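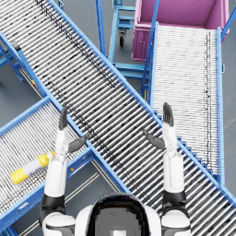
Background Performers Wanted for Feature Film "Miranda"

Posted 28/07/2024
Production company: Verkine
Director: Unai Cifuentes
Location: Lunano and nearby

Verkine is looking for 530 people to stand up in a theater and boo.

The film is called Miranda. It follows an opera singer who loses her voice on opening night and spends the next two hours of screen time being difficult with everyone who tries to help her find it. The booing comes early. We need an audience that looks as if it paid good money for its seats, dressed up, hired a babysitter, and would now like somebody to answer for it.

No acting experience is required. If you have ever sat through a relative's wedding speech and kept your face under control, you are ready for the first half of the shoot. The second half asks you to let go of the control.

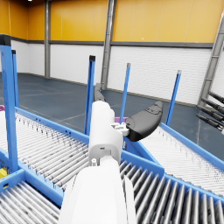 Looking down on the blue-framed roller conveyors, with a white arm and its open gripper.

Who we need

Adults of all ages, shapes and levels of dignity. The opera house seats 732 and the upper balcony will stay dark, so please don't write asking to be put up there where it's quiet. We would especially like to hear from people over 60, who so far have been much better at looking let down than the younger applicants.

We also have 5 featured spots. These come with a close-up and, in one case, a line. The line is "Shame!" and Unai has opinions on how it should be said. If you want to be considered, send a short phone video of yourself saying it. One take is plenty. He will watch it more than once, so wear something you can live with.

What you'll be doing

Sitting, mostly. Then standing, then sitting again while the lights are moved, then standing in exactly the same way you stood before, which is harder than it sounds after lunch. You will be asked to boo silently while the sound team records the singer, and later to boo out loud at an empty stage. Both are paid at the same rate.

The shoot runs for two long days in January. You must be available for both, with the same hair. Beards may be grown or removed before your fitting, but after that they belong to the production.

What to wear

Formal evening clothes in dark colors. No bright white shirts, no logos, no smart watches. If you own a fur, real or otherwise, we'd love to see a photo. If you own opera glasses, bring them and put your name on them.

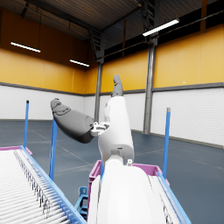

White robotic hand, one gray fingertip pointing up against the yellow wall.

Pay and meals

Background performers get a flat day rate, overtime, and a hot meal. Featured performers get a better rate and the same hot meal. Parking is free but a fair walk away, so keep the heels in a bag until you get here.

How to apply

Sign up through Clustik and choose "Miranda — Audience." Add one face photo and one full-length photo, both recent, without sunglasses. The list closes at 1000 applications, and we'll reply to everyone on it, including the ones we turn down. Groups may apply together, though we can't promise to seat you together — couples have asked for both arrangements.

Please don't come to the theater in Lunano to apply in person. The box office has its own shows to sell.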